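4.2 The Vesness Hand-Held Kit

Vesness sells the kit as a complete route from household demonstration to trained policy. The brochure gives a setup time of 5 minutes and promises transfer to "any kitchen." We were given no held-out results to support either claim.

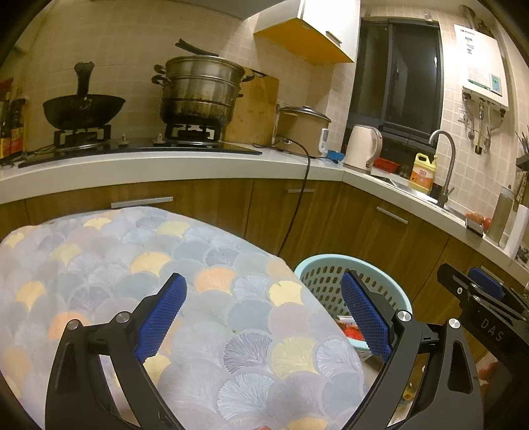
Figure 2. Kit in use in a home kitchen.

Transfer depends on how much the training homes differ, and the 946 demonstrations supplied by Vesness came from only eight. Sima and Ospina raised the same objection to an earlier release. Clutter is well represented: in Figure 2 a patterned cushion and a laundry basket sit between the blue-padded fingers and the counter. Whether a policy learns to ignore such things is untested.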